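Hevuten Walled Garden and Glasshouses
Self-Guided Visitor Audio Set and Family Trail Pack

Product page: hire and group booking

The Hevuten Audio Set is the standard equipment for independent visits to the Walled Garden, the Fern House and the Long Glasshouse. It is available for hire at the Gatehouse desk on every open day between March and the end of the season. Each set consists of a handheld player, a single or double earpiece, a neck cord and a folded map of the grounds. The player is manufactured by Enik to the specification of the Hevuten estate office.

The tour may be followed in any order. Numbered posts stand beside the paths, and the visitor enters the number shown on the post to hear the recording for that place. Recordings are provided in Welsh and English. A shorter version, intended for children between six and eleven, is available in both languages and is selected when the set is issued.

Content of the tour

The full tour contains 66 recordings. These cover the history of the house and the Watkins family, the planting of the walled borders, the heating of the glasshouses in earlier times, and the collections now held in them. The script was prepared by Dilwyn Harries, formerly head gardener, and is read in English by Nest Ruddock and in Welsh by Rhun Bevan. Complete playing time is 216 minutes. Visitors with less time are advised to follow the short route, marked in green on the map, which begins at the sundial and ends at the tea room.

Recordings for the Fern House include a description of the building in its original form, with readings from the garden diaries. Visitors should note that the Fern House is humid and the floor is uneven near the lower pool. The recording for post 14 gives directions for a level route.

The children's tour follows a gardener's boy through one working day on the estate. It is designed to be used with the Family Trail Pack.

The Family Trail Pack

The pack is offered separately from the audio set and may be used without it. It contains a trail booklet, two pencils, a magnifying glass, a leaf chart and a sheet of stickers. The booklet leads families through the kitchen garden, the orchard and the first two bays of the Long Glasshouse. The magnifying glass is returned at the end of the visit. All other contents may be kept.

Packs are issued one to a child. Adults accompanying a school group may request a leader's copy of the booklet, which includes the answers and suggestions for work in the classroom.

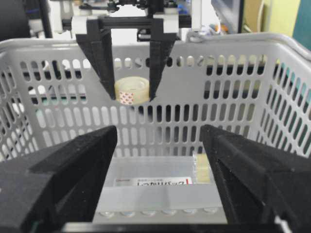 Grey slotted plastic basket.

Hire charges and deposits

Audio sets and trail packs are charged at the rates displayed at the Gatehouse. Members of the Hevuten Garden Society may hire one audio set at each visit without charge on presentation of a current card. A refundable deposit is required for every set. Payment may be made by card or in cash, and deposits are returned by the same method.

Sets must be handed in at the Gatehouse by 5.15 in the evening. Where a set is returned late or without its neck cord, the estate reserves the right to retain part of the deposit. Lost or damaged players are charged at replacement cost.

Technical details

Player: Enik handheld model, supplied in the Hevuten version
Weight: 219 grams, including battery
Controls: number keys, play and pause, volume, language
Earpiece: single (standard) or double (on request)
Languages: Welsh and English
Neck cord: Bondine woven cord with safety release
Use in rain: suitable for light rain when worn beneath a coat or with the cover provided

The keys are raised and may be read by touch. The player can be used with a hearing loop, and a neck loop will be supplied free of charge to any visitor who asks for one. A printed transcript of all recordings is held at the desk in large type.

Care and hygiene

Every earpiece is cleaned and fitted with a fresh cover before it is issued. Players are wiped down, charged overnight and tested each morning before the gates open. Small items can be set down in any open container of suitable size. The white plastic basket, for instance, is of a plain sort that needs little attention beyond a wipe with a damp cloth. Neck cords are washed weekly, and any cord that shows wear at the release is withdrawn.
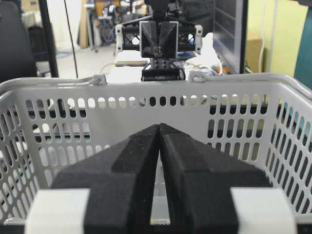 Visitors are asked to return all parts of the set together at the end of the tour. Players should be handed to a member of staff at the desk, who will check the set and refund the deposit. Magnifying glasses from the trail pack, booklets that are no longer wanted and spare pencils may be left in a basket; a white plastic one does very well for this purpose, and schools that collect packs from their own pupils may like to bring something similar. Earpiece covers should be placed in the bin beside the door.

Group and school bookings

Groups of ten or more should reserve audio sets in advance. Sets for booked groups are made ready before arrival and may be collected by the group leader from the side window of the Gatehouse, without joining the main queue. School groups are received on any open day except Friday, when the Long Glasshouse is closed in the morning for watering and maintenance.

Bookings are handled by Mabli Edwards at the estate office. Teachers who wish to discuss the content of the children's tour, or to arrange a preliminary visit, should ask for Seren Morgan, Learning Officer. One teacher may visit free of charge before a confirmed booking.

Conditions of hire

Sets are for use within the grounds only and may not be taken into the car park. The hirer is responsible for the set until it has been received at the desk. Children under twelve may use a set only when it has been hired on their behalf by an adult. The recordings are the property of the Hevuten estate and may not be copied or broadcast without written permission.

Availability on the day cannot be guaranteed during the plant fair or the lantern evenings. At these events the audio tour is limited to the Walled Garden, and posts inside the glasshouses are not in use.

Related items

Hevuten illustrated guidebook
Map of the grounds, large print
Replacement trail booklet
Neck loop (free loan)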